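March 2022 – bin notebook, tidying runs

Question for this stretch: can the arm empty a bin of household odds and ends well enough that I'd let it loose on a kitchen drawer?

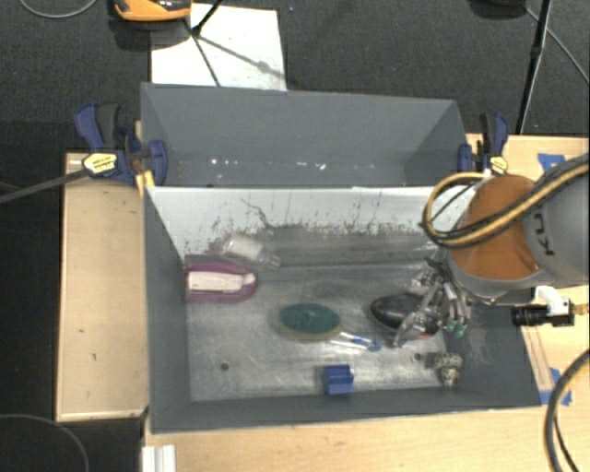 Mixed bin, gripper on the shiny black one.

Short answer, not yet, but I'm far more hopeful than I was when we started on plain blocks. The new set is a proper jumble and I love it. Anything I'd find on the floor after a family weekend is fair game.

**Tally**

100 tries with the mixed set. 46 came up and went over the rim first time. 22 more came up on a second go. The rest I'm counting as failures, even the ones where it nudged the thing into a corner and I could see what it was after.

I know 46 looks thin on paper. The old Veres routine never got near that with anything see-through in the bin, and it used to stop dead whenever two things touched. The Jirkura planner just has another go from a different side. Watching it change its mind is the best part of my job at the moment!

**By kind of thing**

Small blue plastic block: easy. I'd take it out of the set except that it's a handy check that nothing has drifted overnight.

Round green disc with the tan rim: lies so flat that the fingers skate over it. What works is pushing it to a wall and tipping it up, and the planner found that by itself twice. I want to see it do it on purpose.

Clear bottle on its side: still the horror. Pale metal floor, clear plastic, and it likes to lie up against the slope at the back. I can hardly pick it out on the screen myself. The thin tube is kinder because the blue tip gives the camera something to hold on to.

Purple oval with the white piece sitting in it: are we picking one thing or two? Lifting the white piece out and then going back for the oval is what a person would do, I think. At present it counts as one object in the log and that muddles the numbers. Needs a rule before the next batch.

Black shiny one: glare spoils the depth reading, so it goes in low and presses before closing. Slow, but I don't mind slow. A machine that takes all evening to clear the playroom while I'm asleep is a machine I would pay for.

**The chores question**

Had the usual argument over tea about whether this counts as tidying. My view: picking up is the half we're getting close to. Knowing where things live is the other half, and we haven't touched it. Everything that leaves the bin goes to the same heap. Pruller, our sorting job, is meant to cover that, and I'd like a first crack at it in June if the label list is done.

Bench work at Redo is a nearer target, I reckon. Offcuts and stray fittings in a tray, same few shapes every day, and no one minds if a tray takes a while.

**To do**

- Wipe down the sloped wall. The grime is giving false edges and I've moaned about it long enough.
- Re-check both clamps on the back panel before each batch.
- Decide the one-thing-or-two rule and write it on page 2 of this book.
- Try a side light, low, for the bottle. If that fails, try a strip of tape on it and admit that it's cheating.
- Rerun the disc on its own, starting in the middle of the floor each time – want to know if the tipping trick was luck.

Leaving the gripper speed as it is for the next batch so the two tallies can be compared.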